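Subject: Re: [parts-sorting] what to do with the leftover bits
From: Charmaine Fourie
Date: 1st February

On the Tavena order, Van Wyk wrote:
> We still have odd pieces left over after each batch. Do you want them
> mixed in one bin or split by material? Also, are the clear blocks
> worth keeping? The last box had 43 of them and I don't know where
> they should go.

Keep the clear blocks, please. They scratch if they rub against metal, so wrap them in tissue and put them in the shallow Pastau trays, 2 layers at most. Bricks and other colored plastic can go in one bag together. Nuts and bolts go in the jar by the scale.

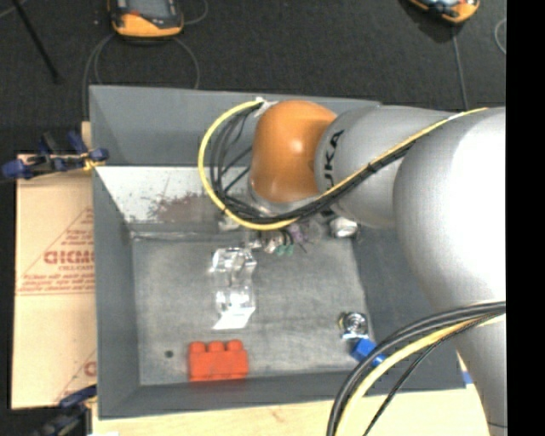 Gray bin with two clear blocks, a red-orange brick, a metal piece and some blue plastic.

A mix like that is fine to leave in a bin during the day. Just split it up before the bin goes back on the shelf. Small blue pieces get missed most often, so check the corners.

I have 4 spare trays here and can send them with the Zutard delivery. They hold around 850 grams each. Let me know if you need the lids too. The old lids don't fit.

Charmaine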